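From: Hok-lam Chu
To: karam-collect
Date: 16/09/2026
Subject: Re: [karam-collect] how many more of these do you want

Rizwan Samarakoon wrote:

> Hi all,
>
> I have the August upload from Kaltdale open and I make it 577
> episodes, which is fewer than I was hoping for. Three questions.
>
> 1. Why is so much of it the small-tools task? I thought we had
> agreed to spread things out.
>
> 2. A good number of episodes have the gripper going in beside the
> thing, stopping, backing off, and trying again. Should these be
> thrown away? The training code will happily learn to dither if we
> give it enough dithering.
>
> 3. Can the fingertips be swapped before the next batch? Bretau says
> the spares have been in a drawer at Sallport since spring.
>
> Not complaining. Well, complaining a little.
>
> Rizwan

Rizwan,

Thank you for reading the upload. I had begun to think of it as a kind of diary.

On 1: we did agree to spread things out. I remember agreeing. Then I sat down with the arm and found that small tools are where it's worst, so small tools are where I stayed. Opening a drawer takes me one try and the policy one try, and after a few dozen of those I don't think either of us is learning much. Pick up anything with a hole in it and the policy goes to pieces. It either aims for the middle of the hole, closes on air and carries the air to the drop spot with great confidence, or it lands on top of the object and pushes.

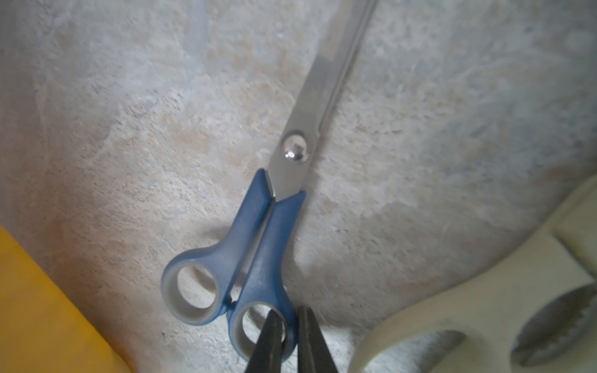 My rule for handled things has been one finger through the loop, one finger outside it, then close. I didn't write that down anywhere, which I admit is a poor way to run a protocol, and it's why the first part of the batch doesn't match the rest. Early on I was grabbing whatever offered itself. With the blue scissors I settled on the right-hand handle, finger in the loop, blades pointing away from the gripper. You'll notice they are shut. Open scissors are a separate misery and I would like them to have their own task label, please, before someone mixes them in and we spend October wondering why the thing attacks handles from the side. The speckled surface doesn't help either, by the way. Half of what the wrist camera gets is gray and beige blotches, and I suspect the model finds the blotches more interesting than I do.

On 2: please don't throw them away. I know how they look. But there are at least two kinds of dithering in there and they ought to be treated differently.

The first kind is me missing. The finger comes down next to the loop, I see it in the view, I back up a little and go in properly. That's a recovery, and we have almost none of those from the other stations, because everyone else redoes the episode when they fumble and sends in only the pretty one. The policy will fumble. It fumbles now. If it has never seen anybody climb out of a bad approach, it will sit in the bad approach until the timeout.

The second kind is me thinking, or drinking coffee, or being asked where the parking permits are. Those pauses teach nothing. Cut them. I've started pressing the marker pedal when I stop for reasons unrelated to robotics, so from now on you can drop anything between two marks. For the August batch you'll have to go by eye, or trim whenever the gripper hasn't moved for 3 seconds or more. I tried that threshold on a handful and it took out the coffee and left the corrections.

If you want numbers on how many are which, I can tag them, but not this week.

On 3: yes. Please. I've been asking since before the spares were in the drawer. I had been telling myself the tips were fine, on the strength of never looking at them. Then I went through the wrist footage with the brightness turned up. 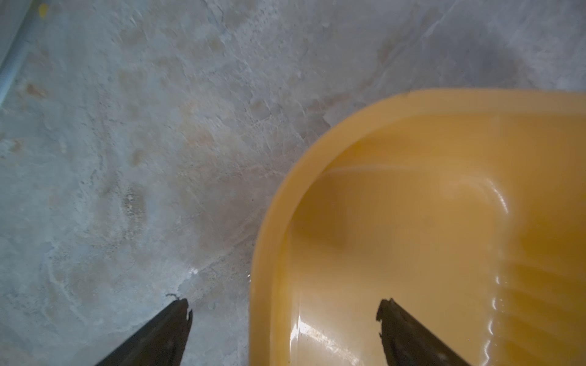 Fingertips as they are now, both of them rough at the edge. Yellow basin at right.

I don't think the wear alone explains the misses, but a ragged tip can't be helping it get through a small loop, and the policy is looking at those tips in every single image it gets. So here is my one serious request: whoever changes them should do it between batches, never in the middle of one, and put the change in the session notes. If we swap halfway through, we'll have one label covering two different-looking grippers and you'll be writing me another email with numbered questions.

I'd also like to keep the old pair. Once the new ones are on, I would run a short set with each and see whether the policy cares. My guess is that it cares more than we'd like. Bretau's guess is that it doesn't, and Bretau has offered to put lunch on it.

About the basin, before you ask: the floor approaches are on purpose. The big yellow thing has a rim, a glossy inside and ridges that throw glare straight up into the camera, and I want frames where the gripper is over it, beside it, and nowhere near it. The depth estimates over the ridges are comedy. I would keep all of those even if you end up trimming everything else, and if somebody at Sallport has a basin in a dull color, I'll take that too.

What I'm proposing for the next batch:

- Handled tools, with the loop rule written down this time. I'll put it on the Karam page tonight.
- Scissors open and scissors closed as two labels.
- Start poses further off than I have been using. I've been starting close because it's quicker, and it shows.
- Recoveries kept, pauses marked.
- Some drawers, for Rizwan's peace of mind.

If I keep up the pace I can get to 988 in total by the end of next month, counting what you already have. That assumes the arm stays cooperative and that the upload doesn't stall again. Last time it stalled overnight and I found it in the morning still claiming to be nearly done.

One more thing, for whoever maintains the viewer: it still plays episodes back in file name order, so session 10 comes before session 2. I spent most of an afternoon believing I'd gotten worse at this over the course of the month. I may have, but I'd like to see it in the right order.

Send the tips to Kaltdale, attention me. The front desk will try to sign for them and put them somewhere safe, so tell me when they're on the way and I'll get there first.

Hok-lam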